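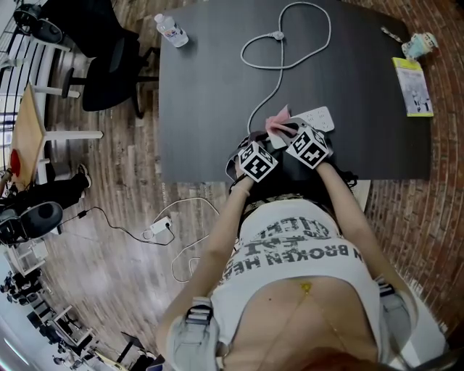
The task sheet for station 4 said: wipe strip, both sides, do not lift cord. Target time was 19 seconds. Ostap Kobzar had written it in May, when the sheets were still his to write.

Before that he had run returns at Dalsgaard for five years. A returned power strip came out of the bin, was wiped, tested, coiled and bagged. He could do it while talking. Then Ivside bought the line and installed Closer, which did the testing and the bagging. Closer could not wipe. It pressed too hard and pushed the strip off the table, or it pressed too little and polished the air above it. So people were hired to wipe for it, with marker cubes strapped to their hands, and Closer received the positions of the cubes.

Kobzar's job was now to review the takes. He sat with two screens and a pedal. Left pedal kept a take, right pedal discarded it. The discard rate was logged under his name.

Mahfuz Seneviratne, on the next desk, discarded very little.

"You threw out five of hers this morning," Seneviratne said.

"She stops. Halfway down, she stops and goes back."

"Why?"

Kobzar played the take again. The cloth moved along the outlets, paused, reversed a short distance and moved on. He looked at the cubes, then at the fingers under them.

"There's a mark on it," he said. "She's going back for the mark."

"Is that on the sheet?"

It was not on the sheet. The sheet had one pass per side. He had always gone back for marks himself and had not thought to write it down.

He pressed the left pedal. The take ran 31 percent over target and the system asked for a reason. The menu offered operator error, equipment fault and other. He chose other, and in the box he typed: correct.

The box required ten characters. He added: she is correct.

The next take loaded.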